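# Rorka table-clearing notes

Last touched April 2018. Covers the long table only; the shelves have their own file and their own problems.

## What's in it

- `items.csv`: 559 rows, one per object, spelling by Bhatt
- `homes.csv`: where each object is meant to live, a hopeful document
- `notes/`: 16 text files, two of them useful

## Categories

`bin` is split by colour: red, green, blue. `blocks` means toy building blocks, bagged. A big foam-like block gets `block_large`, after a long argument in March. Anything with a network port goes under `cabling`, even if it is mostly box.

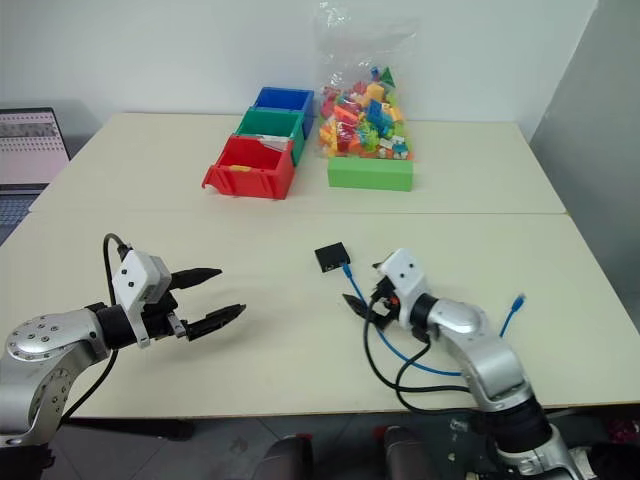
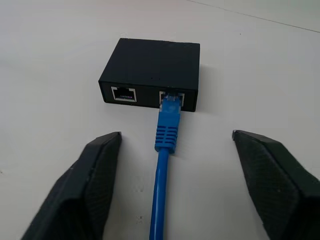 A box and its lead are two rows if they can be parted by hand, one row if they can't. Humeck's older list treated them as one row always, so don't merge the two lists without reading `notes/merge.txt` first. I did, and spent an evening with 1047 duplicates.

## Known faults

- Row 212 is a lid. We have never found what it fits.
- `homes.csv` gives "Navov's drawer" as a home for up to 2000 paper clips. The drawer has since been moved.

Corrections welcome, preferably one per email.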